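Sorting and Storing Shared Dishes: Project Report
Student: Nest Ellis
Project group: Dwynwen Morris, Huw Morgan, Tomos Sayce
Supervisor: Glenys Penry
Submitted August 21, 2020

1. Background

Our group was asked to pick one small household job and study how it is set up. We chose putting dishes into a drying rack. All four of us have lived in shared housing at Bumville, where the dishes come from many different sets and the rack by the sink is usually filled in whatever order people finish eating. Plates end up leaning on cups, bowls get set down wherever there is a gap, and the next person has to move things before adding their own.

The question we started with was which dishes should have a fixed place in a two-level rack and which are better left beside it. We did not study washing or detergents. Huw wanted to include cutlery, but we dropped it after the first planning meeting because it would have needed a separate holder.

2. Dishes

We did not buy a matching set. The dishes were picked to be different in color and shape, so that notes taken by different people could be compared without labels. "The yellow bowl" was enough for everybody to know which one was meant. Bowls were the hardest group to agree on. They take up a lot of room in a rack, and a rounded side gives the wire very little to hold.

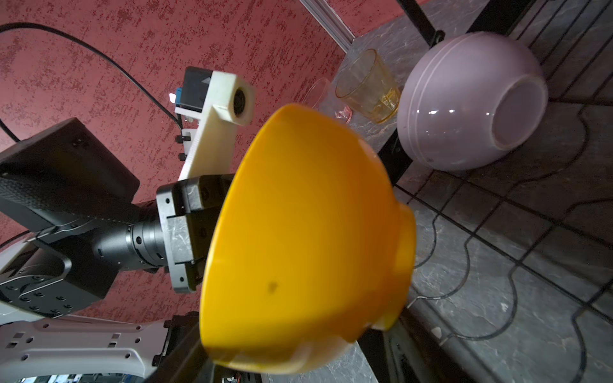
Figure 1. Orange-yellow bowl turned on its side, showing the foot ring.

The foot ring matters more than we expected. When a bowl is placed open side down, the ring is on top and becomes the resting place for whatever is put over it. Dwynwen noted that a bowl stored this way in her own kitchen often holds a little water in the ring, and she tips it off before putting the bowl in the cupboard. We also kept a column in the notes for marks on the outside of a bowl, as these are easy to miss when only the inside gets checked.

3. Layout

Tomos drew three layouts on paper before we agreed on one. The first had everything in the rack. It looked tidy in the drawing but left no room for a large plate. The second used the upper level for cups, and Glenys pointed out that a cup is easier to knock off from up there than from the counter. The third is the one we kept:

Round plates go on edge in the upper level.
Larger or oval plates go in the lower level, where there is more width.
Bowls are stacked beside the rack.
Cups stand behind the bowls, clear of the plates.

The rack is black wire and sits toward the back of the work surface. The mint-green plate and the cream-white plate share the upper level. They lean slightly against each other, and we left this as it was. Spreading them apart would use more of the level for only two plates. The pinkish cup and the amber cup are to the left of the rack, with the lavender-pink bowl stacked on a yellow one in front of them.

The white oval plate with the small red and green pattern is the one we talked about most. It is longer than the round plates and has to be brought in at a tilt over the lower level. Held by opposite rims, it can be lined up with the wires before it is let go. Holding it by one end was our first idea, and Huw argued against it on the grounds that the far end would swing.

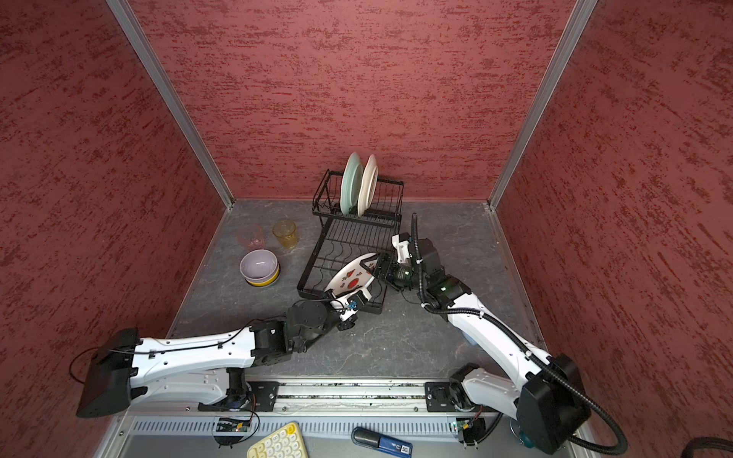 4. Discussion

The layout works on the principle that a dish should not have to be moved to make room for the next one. Plates fit this well. Bowls fit it less well, because a stack has to be taken apart to reach the bottom one. For a household with more bowls than plates we would probably turn the layout around and give the lower level to the bowls.

We also disagreed about the cups. Dwynwen would put them in front, where they are used most. The rest of us preferred them at the back, and the report follows the majority.

5. Further work

In September we plan to repeat the layout with a narrower rack and add the cutlery we left out. Tomos will redraw the plan to scale, and I will rewrite the note sheet so that shape is recorded before color.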